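# Sorting a big box of cards: by set or by team?

**brollero** wrote:

Hello all. In August I bought a collection from the widow of a collector in Jonport. I paid for it as baseball cards from the 80s, but there is also basketball and a small amount of hockey. My count came to 1,426 cards, and 141 of them have no number on the back that I can read without a magnifying glass.

My question is about sorting. Until now I always sorted by set and then by card number. With this many different sets I have small piles of two or three cards everywhere, and I lose the table for the whole week. Is it wiser to sort by team first? 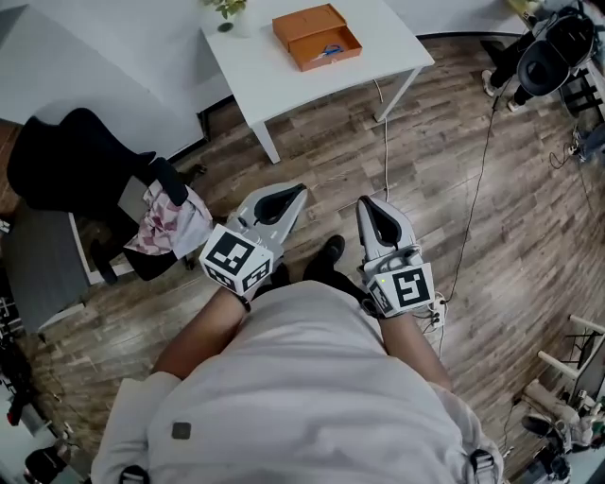

I should add that I don't plan to sell. I want to find a card again when I think of it, and I want to know which ones I have twice.

---

**Uldis T.** wrote:

By set, always. Teams move, players are traded, and then you have one man in five different places. The set never changes. Please start with the year on the back, but be careful, the copyright year and the year of the set are not always the same.

---

**sandor_b** wrote:

I don't agree with Uldis. For somebody who sells, yes, by set. But brollero wrote that he wants to find cards again. When I think of a card, I think of the player and the uniform. I never think "number 388." My binders are by team and then by player's last name, and I find everything in one minute.

---

**Uldis T.** wrote:

And how do you see which cards are missing from a set?

---

**sandor_b** wrote:

I have a list for that. I don't try to complete sets anymore.

---

**brollero** wrote:

Thank you both. I tried Sándor's way on Tuesday evening with the basketball only. It went well until the cards with two players from different teams. There are 8 of those. Where do you put them? 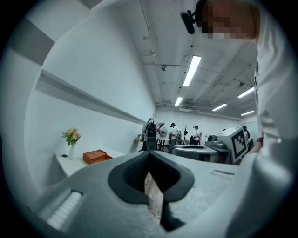
Also the league leader cards, with three small portraits. For now they are in a separate envelope, but I already forgot once that the envelope exists.

---

**Jurgita V.** wrote:

League leaders go at the front of the year, before the teams. For two players I put the card with the one whose name is printed first, and a piece of paper in the pocket of the other one, with a note where to look.

About the 141 without a readable number: look at them in daylight, near a window. On some of the cheaper issues the number is pale gray on cream, and under a yellow lamp it disappears. A magnifying glass doesn't help with that.

---

**Uldis T.** wrote:

A piece of paper in the pocket is already a catalog by set, only a worse one.

---

**Jurgita V.** wrote:

It is possible, Uldis. It works for me since many years.

---

**brollero** wrote:

The window was good advice, I can read most of them now. I will continue by team for basketball and keep the baseball by set, where I have longer runs. The hockey stays in its box until I have more pages. Does anyone know if the Skoria nine-pocket pages fit a normal three-ring binder, or do I need the wide one?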